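I sat in the back row of a small claims courtroom for most of a morning in October, waiting for my own case to be called, and I came out convinced of something I'd only half believed going in. Small claims court is the best thing our legal system offers regular people, and we make it way too hard to use.

My case was dull. A moving company called Vandell held on to my deposit after canceling on me, and I wanted it back. The money mattered to me, but no lawyer would've touched it, and I don't blame them. One hour of a lawyer's time would have eaten the whole thing. So I filled out the form myself, paid $102 between the filing and getting the papers served, and figured the hard part was over (ha!).

It wasn't. The form came back twice. The first time I'd written the company's name the way it appears on the trucks, when the clerk needed the legal name registered with the state. Fair enough, I guess, but the form had a blank that said "Defendant" and nothing else. The second time I'd signed on the wrong line. Each trip meant a drive downtown, a parking garage, and a line that moved like cold syrup. I have a job where I can slip out for a couple of hours. Plenty of people don't, and I kept wondering how many of them get that form back once and just let the money go.

My guess is a lot. And the businesses know it! A company that keeps a little money from a lot of customers is betting that hardly any of them will ever stand up in front of a judge. Every confusing blank on a court form makes that bet a bit safer.

Now, once you're in the room, it's pretty great. There were around 12 cases ahead of mine and I heard nearly all of them. A landlord and a tenant fighting over carpet. A couple of neighbors and a fence. The owner of a little shop, Agbenyega Upholstery, who'd never been paid for reworking a set of dining chairs and had brought the fabric samples in a shopping bag. The judge asked short questions, let people tell it their own way, and cut in kindly when they wandered. People who lost mostly looked annoyed, but they'd been heard, and I think they knew it.

So fix the front door. Put a person at a desk whose whole job is to look over your form before you file it. I know clerks aren't allowed to give legal advice, and I understand why, but telling someone to check the state's business listing for the right name isn't advice. It's directions. Let people file from home, and hold some hearings at 6 in the evening. I'd happily pay a bit more in taxes for that.

And please, do something about collecting. I won, by the way. It took 3 months and two more letters before Vandell sent the check, and I had to learn on my own what a judgment lien was. The court hands you a piece of paper that says you're right and then wishes you luck. If the losing side ignores it, you're back to filling out forms - different ones, with more blanks.

I'd do it again, though. I'd just write the right name on the first line.
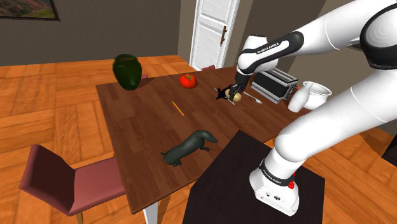 Do you need a lawyer to file in small claims court?
In most places you can file and speak for yourself, and some states don't let lawyers appear at the hearing at all, so check your local court's rules before you go.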